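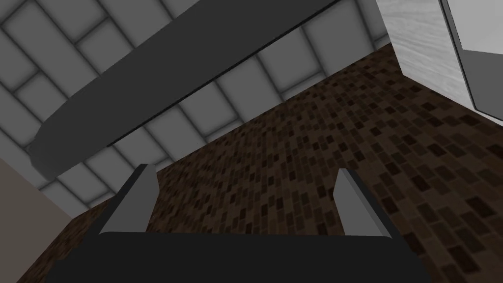

Brown mosaic tiling and a white tiled surface, computer rendering.

Mosaic tile
By Menaka Gunawardena
27 May 2023

Mosaic tile is a wall or floor covering made of small pieces set close together, usually sold already stuck to a backing sheet. The sheet spares the buyer the work of placing each piece by hand, a job once given to apprentices and now given to people with a free weekend.

Materials
Glazed ceramic, glass and stone are the usual choices. Glass shows every fault in the adhesive behind it. Stone needs sealing, then sealing again, and is described in catalogues as easy to live with.

Laying
Sheets are pressed into a thin bed of adhesive and left to set before grouting. Joints of up to 3 mm are common. The gaps between sheets should match the gaps within them – a rule understood by all tilers and visible mainly where it has been broken. Cuts are best kept to corners, or behind something heavy.

Grout
A mosaic has far more joint than an ordinary tiled wall, so the grout sets much of its colour. Pale grout looks clean for a time. Dark grout hides dirt and shows limescale instead. Arguments over which is worse have outlived several bathrooms.

Use
Brown and beige mosaics go in and out of fashion. Sellers rename them between visits, so that last year's brown may return as cocoa, walnut or, in stubborn cases, earth. Spare sheets should be kept, as shades vary between batches and the old one is never in stock.

See also: Grout; Splashback; Terrazzo

Contact | © 2023 Valent | Back to top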